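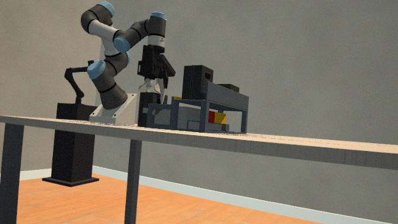 Arm slows down and stops over the rack
Posted by Endang Yusof, July 5, 2020

We have a table-mounted arm that loads black boxes onto a two-level rack. The layout was worked out in simulation and it ran fine there. On the real cell it stops with a protective stop on the way down to the box nearest the base, perhaps one cycle in 30. It never happens at the far end of the shelf. I have checked the payload setting and tightened the base bolts. The gripper is a Feva. What should I look at next?

Vilhjálmur Thygesen
Picking that close to the base folds the arm up a lot, so a small error in the tool centre point matters more there. Re-teach the tool centre point with the fingers you have fitted now, as worn pads will shift it. Then check the height of the rack against the model. Ours was 2 mm out after it had been moved for cleaning – enough for a finger to catch the top rail. If that is all fine, add a waypoint straight above the box and drop the speed for the last 100 mm. Also look at where the gripper cable goes. If it pulls tight when the wrist turns, the arm reads it as a collision.

bonex34
had this, was the cable. new cable tie and it was fine

Kaczmarczyk
Don't just raise the force limit, whatever anyone tells you. Write down the joint angles at each stop and see if they match. If they do, it's something in the path. If they don't, I'd suspect a joint or the load data, and I would get it serviced. We had one go back in December and it needed a new wrist joint.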